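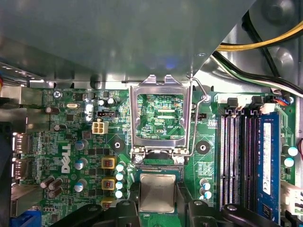 Running for Plultville town council: your questions

I've been getting a lot of the same emails since I filed, so I'm putting my answers in one place. If yours isn't covered, write to me and I'll add it!

Who are you, anyway?

I'm Rocío Orozco. I've lived on the Devadiga side of town for nine years (the part past the rail bridge, yes, where the plow comes last) and I'm running for the open seat in November. I've never held office before. I did lose a race for the library board once, by 141 votes, and I've mostly gotten over it.

Are you a Democrat or a Republican?

Neither one will be next to my name, because council races in Plultville are nonpartisan and the ballot only lists names. I vote in primaries like plenty of you do and I'm happy to talk about that on your porch, but the potholes on Hulum Street don't have a party.

Where do you stand on the Horilau rezoning?

I'd vote no on the version that's in front of the council now. I like the idea of apartments on the old Horilau lot, I really do, and we need them. My problem is that the plan puts all the traffic out onto one two-lane road and leaves the crosswalk for "a later phase." Bring it back with the crosswalk and a second exit and I'm a yes.

Will you raise my taxes?

I don't want to, and I'm not going to sign a pledge either. The council sees the budget in pieces all spring and I'd like to read the thing before I promise what's in it. I'd start by asking why we pay outside consultants for studies we already paid for once.
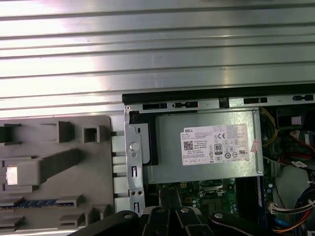
How did you do in the debate?

Oh boy. I talked too fast, I ran over my time on the water question, and I called the moderator by the wrong name. I also think I gave the only straight answer on parking all night, so I'll take it. There's another one on a Wednesday at 7 p.m. in the high school gym, and I've been practicing with a kitchen timer.

Who's paying for your campaign?

Mostly neighbors. I have 31 donors so far and the biggest check was $800, from my aunt, who would like everyone to know she expects nothing for it. I'm not taking money from anyone with a project before the council.

Can I get a yard sign?

Yes please! Email me your street and I'll drop one off, usually in the evening after work. If you rent, check with your landlord first.

I'm not sure I'm registered. What do I do?

Call the county clerk's office and ask them to look you up. It's a quick call, and they can tell you your polling place at the same time.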